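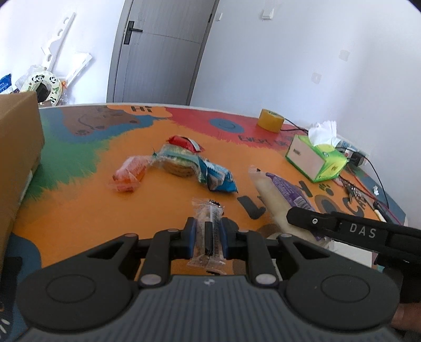 Sorting the snack table: by type or by date?

Lovely_Agbayani
Posted Nov 1, 2022

I've put all the snacks out on the bright table with the cartoon bear on it and I want a system before anything goes back in a cupboard. There are wrapped sweets, cookies, a bread roll in a clear bag and a snack bar. Last time I did it by type and we still found things from September at the back. Should I go by date instead?

pundska7
By date. Oldest at the front, newest behind. Type doesn't matter if it all gets eaten.

Hendholm
Disagree. If people want something sweet they rummage, and then your date order is gone in two days. Do it by type, then by date inside each type. I use the shallow Hikenano trays, nine of them in one cupboard.

Lovely_Agbayani
Nine trays is more than I have room for. I could fit two. The small wrapped pieces are the awkward ones - they slide about and end up under the bigger packets. I've got them in a little heap next to the packet with the purple label for now, and there's an open cardboard box at the side of the table.

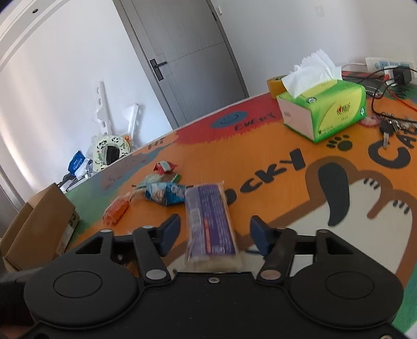 Jerome Buenaventura
Small sweets go in a jar. A tray is no good for them, they get everywhere. Bread shouldn't be stored with any of it, eat that first.

pundska7
A jar is fine but then you can't read the dates. Write the earliest one on a bit of tape and stick it on the lid.

Hendholm
Still say trays. The Belmonte jars I had were too tall for a normal shelf.

Lovely_Agbayani
Jar for the sweets, one tray for bars and one for cookies, then. I'll mark the dates on tape tonight.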